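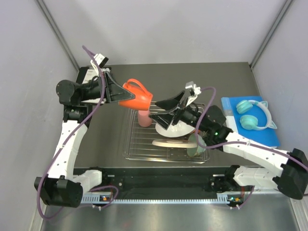
The orange watering can over the pink cup, with the rack underneath.

Tips for teaching a two-arm setup to handle dishes

These are for people who have a pair of small arms on a bench and want to record kitchen tasks by remote control. They come from the dish rack sessions at Etthorpe. Most of them apply to any table-top job where you steer the arms yourself and save the run for training later.

Before you record

Run the task once with your own hands and say each step out loud. If you can't name the steps, you will hesitate when you drive the arms, and the pauses get recorded along with everything else.

Put the rack where both grippers can reach the middle of it. Then try the corners. A plate in a far corner may be easy for one arm and out of reach for the other, and you want to know that before run number one.

Check the cables. Move each arm through its full reach, slowly, and watch for a loop that catches on an elbow or drags over the table. Leave enough slack for the wrist to turn all the way.

Wipe the fingertips with a dry cloth. Dish soap film is hard to see and a glazed bowl will slide right out.

Picking things up

Plates: come in at the rim, low, with the fingers already most of the way open. A flat plate on a flat table is the hardest thing on the list. Tip it against the rack wire first, or use the second arm to hold the far edge down.

Cups: one finger inside, one outside. Grip just below the lip. Thin plastic cups bend, so close slowly and stop when the wall starts to give.

Bowls: on their side they roll. Set the gripper down on the side it will roll toward, then close.

Handles: grab the body if you only need to move the thing. Use the handle if you need to pour or tilt. Decide before you start and do it the same way for the whole batch.

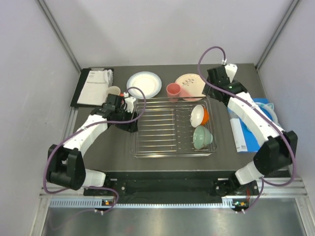

Change the starting layout a little between runs. Shift the cups a few inches, turn a plate, swap two bowls. Keep the finish the same. Darren Pearce writes the layout for each batch on a sheet of paper before he starts, and it saves arguing afterward over which run was which.

Driving the arms

Go at about half the speed you think you need. Jerky motion is worse than slow motion.

Move one arm at a time until you are comfortable. Park the other one up and out of the way. When you do use both, let one hold and the other work.

If you drop something, don't chase it. Stop the run, mark it bad, reset. We keep a separate folder called Giltora for runs where the drop was picked up cleanly, and those are used for recovery practice only.

Take your hands off the controls for one second at the end of every run so there is a clear stopping point.

How many runs

For a single task with one rack, plan on 100 good ones. Our last batch was 185 recorded. We threw out 18, mostly for late starts and bumped rack wires. Label them the same day.

Quit when your wrists get tired. The last few runs of a long afternoon nearly always end up in the bad pile.

Cleaning up

Power the arms down in a resting pose with the elbows supported. Don't let them fall.

Wash anything that has been handled all day before it goes back in a cupboard. Grippers leave dark marks on pale glaze, and baking soda on a damp sponge takes them off.

Dry the rack wires too. Ours rusted at the welds in March and had to be replaced.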